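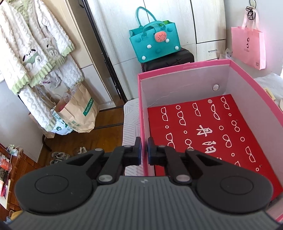

Bought the Pumphrey kit for a move across town and I'm never going back to grocery store boxes. The labels alone were worth it. My only gripe is that I wanted more of the small ones!

Posted 5/5/19

Well, that made my morning. And fair point on the small labels, I hear it a lot, so the kit now comes with 125 of them on the roll (the big ones haven't changed).

The Pumphrey Moving Kit
$119, ships from our shop in Garadham

I put this kit together after my own move to Tirus, when I spent the first week eating cereal out of a measuring cup and hunting for the can opener. I'd packed by whatever fit where, which felt so clever at the time. So the kit is built around packing by room and being able to find stuff again when you're tired and cranky.

What you get:
Wardrobe bags with real zippers, in two sizes
Small and large labels, color coded by room
Packing tape and a dispenser that fits in one hand
Felt sheets for plates and picture glass
A fat marker (please use it)
The Jillus notebook, with a page for each room

Do the notebook first, before you tape anything. Walk around with a cup of coffee and write down what has to come out on night one: sheets, towels, soap, a lamp, phone chargers. All of that goes into one box and rides in the car with you. 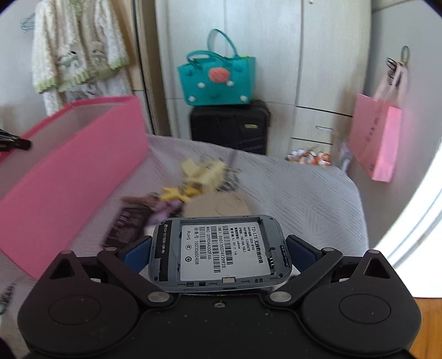

Then there's the drawer of little electronics, and oh boy, everybody has one. Take the batteries out, bag each thing with its own cord, and stick a small label on the bag. If you haven't used it since last October, maybe it doesn't need to come along at all.

The felt sheets can be reused. I've washed mine on cold and hung them over the shower rod, and they came out a bit fuzzy but fine. Don't put them in the dryer, I tried that too.

Unused kits can come back for a refund as long as the tape is still sealed. Label refills are sold separately, and you can add them to your order at checkout.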